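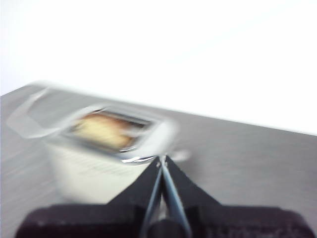 **Figure 3.** Small white item on the brushed metal worktop, Platlow kitchen.

### 4.2 Small items on the worktop

The second group of objects covers things that live on the worktop and are seldom put away. In the Platlow kitchen the worktop is brushed gray metal. Participants in the Ridaso study liked it because it wipes down quickly, and disliked it because every light object left on it stands out. White items in particular were noticed first when people were asked to say what was "out of place" – even when the item had stood in the same spot for weeks.

Figure 3 gives one case. The item is white and boxy, with an opening in the top and a shiny rim along its lower front edge. Through the opening a yellowish-tan filling can be seen. In the sorting task, 40 of the 80 participants placed it with the toasters and the rest with lidded containers. We coded it under both headings and kept the double code in all later tables.

The disagreement matters for storage. People who read the item as an appliance left it on the worktop, near the wall socket. Those who read it as a container moved it to the shelf with the dry goods, or asked whether it could be opened and emptied first. The same split came up with two other items in the set, a bread bin and a butter dish, but was weaker there.

Surface had a smaller effect than we expected. The Farbridge kitchen has a painted worktop, and the Pichler kitchen a tiled one. Items of this size were put away at much the same rate in all three. What differed was the wiping. On metal, participants lifted small items and cleaned under them. On tile they mostly went around them, and several said that the grout made the job feel pointless.

We did not ask participants to explain each choice as they made it. Comments were collected afterward, on a Wednesday session with the full group, and some had by then forgotten individual items. Ratings of how much an item "belongs" on the worktop, on a scale from 0 to 100, are reported in Section 4.3.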